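Category: Help > Wallcoverings > Patterned papers

Vase and Rose wallpaper – frequently asked questions

What does the pattern consist of?
The ground is yellow with a faint interlocking circle design in pale yellow. Over it are printed large white vases outlined in gold, red and pink roses, and olive-green leafy branches. The vases come in more than one size, and the large ones carry a drawn floral or branch panel.

Is it suitable for a small space?
Yes, with planning. A large motif will rarely land whole on every wall of a narrow recess or booth. Decide which wall will be seen first, centre a large vase there, and let the side walls take the partial motifs.

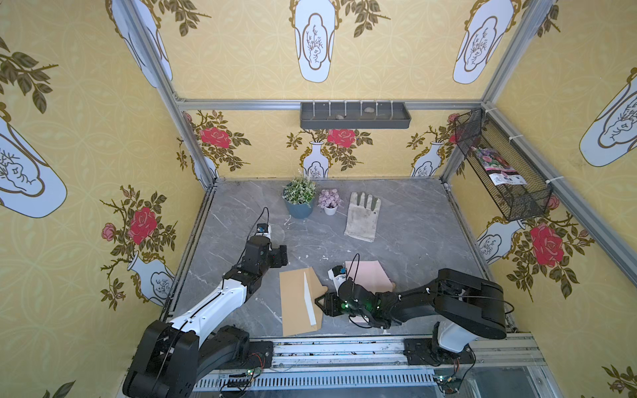
Vase and Rose on back and side walls, with silver aluminum rails and a gray marble floor panel.

Can a wall be papered in two sections, above and below a rail?
Yes. Treat each section as a separate drop. The upper section can carry a large vase at top centre and the lower one a row of small vases and roses. The pattern does not need to match across the rail, but both sections must be plumb. Check with a level at each end.

How do I fit shelves and baskets without marking the paper?
Fix them to a rail or post and keep the wall free of screws. Cable ties will hold a light tray or a wire mesh basket. Trim the tails flush if they are likely to rub on the printed surface. Do not use adhesive hooks – they lift the top layer when removed.

How much paper should I order?
Measure the full height of each wall, add 90 mm for trimming at top and bottom combined, then round up to the next full repeat. Order all rolls from one batch. Papers supplied from our Rundcombe and Tiddale warehouses may differ slightly in colour and should not be mixed on adjoining walls.

Which paste is recommended?
A ready-mixed paste for non-woven papers. Apply it to the wall, not the paper. Leave at least 17 hours before refitting rails or trim.

Can it be cleaned?
Dust with a dry, soft brush. Marks can be dabbed with a barely damp white cloth. Do not rub the gold outlines.

Can I return unused rolls?
Unopened rolls can be returned within 89 days. Cut or opened rolls are not accepted.

Related items
Avotiņš plain yellow companion paper
Sosside seam roller
Measuring recesses and alcoves
Batch numbers explained
Storing leftover rolls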